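Search the community... Search

Two-finger gripper or five-finger hand for small household objects? Torn after three weeks of trying both

Posted by bluegumbench, October 2020

Hi all, long-time reader, not much of a poster. I've got a medium-sized arm on a bench at home and I'm trying to decide which end to put on it for good. At the moment I swap between a plain two-finger parallel gripper (the Prallside one, with the rubber pads) and a five-finger hand from Bakberg that I've got on loan until I make up my mind or they ask for it back.

What I want it to do is tidy-up stuff. Pick up a cup, put a lid on a pot, move a soft toy out of the way, drop an empty can in a tub. Nothing heavy. I drive it by hand with a glove controller when the Bakberg is on, and with a cheap gamepad when it's the Prallside.

So far the Prallside is boringly good at anything with two flat-ish sides. Cans, boxes, a rolled-up sock, no worries. It's hopeless with anything that has a little knob on top, because the pads are wide and they hit the lid before they've got hold of the knob. The Bakberg can get to the knob all right, but I drop things with it, and every second session I spend ages fiddling with the thumb offset before I can do anything useful.

The money matters too. The Bakberg is $3,453 to buy outright and the Prallside is $279, and I can hear my savings account crying from here. Is the hand worth it for lids and fiddly bits, or should I stick some narrower fingertips on the gripper and get on with my life? Also keen to hear if the glove drift is a known thing or if I've set mine up wrong.

Cheers in advance!

Answered by wattle_and_daub

Get the gripper. I've had mine on the same pads for ages and it does everything I ask of it. Hands look great in videos and then you spend your weekends tightening things. You can print narrow fingertips in an evening.

Answered by tinpotrobotics

I'm going to disagree a bit with the reply above, though I reckon they're half right. I had pretty much this exact argument with myself in September and ended up keeping both, which I know isn't much help to your savings account.

First thing, the glove drift. Yes, I get it too. Mine was worst in the thumb, and it was nearly always down to how I'd put the glove on and not the hand at all. What fixed most of it for me was doing the open-palm calibration with my forearm resting on the table, in the same position I'd be driving from. If you calibrate standing up and then sit down to work, your wrist is at a different angle and the thumb comes out wrong. I also redo it after a break. It takes a minute and saves a lot of swearing.

The controller makes more difference than I expected. I started out on the stock Bakberg one and later moved over to a Cundix box (second-hand, a bit scuffed, works a treat), and the big gain was being able to scale each finger separately. I've got the thumb turned down so that a big movement from me is a small movement from the hand. Feels weird for the first hour, then you stop noticing. With everything at full scale I kept overshooting on small things and knocking them over before I'd closed on them.

Now the lids. This is where I'd say the hand earns its keep, but only if you stop trying to hold the lid the way a gripper would. I used to come straight down and close the whole hand around the knob, and it slipped off to one side nearly every time. What works for me is coming in from the side with the thumb low and one finger closing down towards it, with the top two fingers left out of it altogether, just stretched out forward. The teapot is my usual test piece, and I have the thumb up against the knob so the lid has something to sit against on both sides.
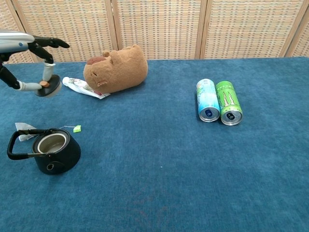 I keep the lid quite low over the bench while I'm working on this, too, so if I do lose it there's not far to fall. Carpet on the table is a cheap upgrade if you haven't done it. You stop flinching, and cans on their sides don't go rolling off as easily as they do on bare wood. Glossy fingertips on a smooth knob are still a bit of a gamble, mind you. I've got a set of Calimlim grip sleeves in the drawer that I put on for slippery stuff, but they make the fingertips fatter and then I'm back to bumping into things, so they go on and off depending on what I'm doing.

Putting the lid back on is harder than taking it off, fair warning. The tilt is what gets you. If you pick it up at an angle you've got to put it down at that angle, or else roll your whole wrist to level it out, and on my arm the wrist runs out of travel if I've come in too far from the left. I now start a bit further round than feels natural so I've got some roll left over at the end.

For cans and soft toys I wouldn't bother with the hand. It can do them, but the two-finger is quicker and I never have to think about it. Squishy things especially, as the hand tends to fold the toy up between the fingers and then it doesn't want to let go. Teabags are a pain with either of them, I go for the tag and hope.

So if it were me and lids were a once-in-a-while thing, I'd do what the other reply says and try narrow tips first. Make them longer than you think you need, with a small notch in each one for the neck of the knob. Mine were too short the first time and the body of the gripper hit the pot handle. If lids and fiddly bits are most of what you want to do, hang on to the Bakberg for as long as they'll let you and sort the calibration out before you decide, because at the moment you might be blaming the hand for the glove.

What's the swap like on your arm, by the way? Mine's four bolts and a plug and I got so sick of it I bought a quick-change plate.

Answered by bluegumbench

Oh that's brilliant, thank you! I have definitely been calibrating standing up and then sitting down, so that's me told. Tried it this arvo with my arm on the table and the thumb is heaps better already. Still dropped the sugar bowl lid, but from lower down :)

No quick-change plate here, it's bolts for me as well, and one of them is half stripped. I'm going to print the notched tips over the next couple of days and run both on the same lid before I hand over any money. Will post how it goes in this thread. Do you remember how long you made the second lot of fingertips?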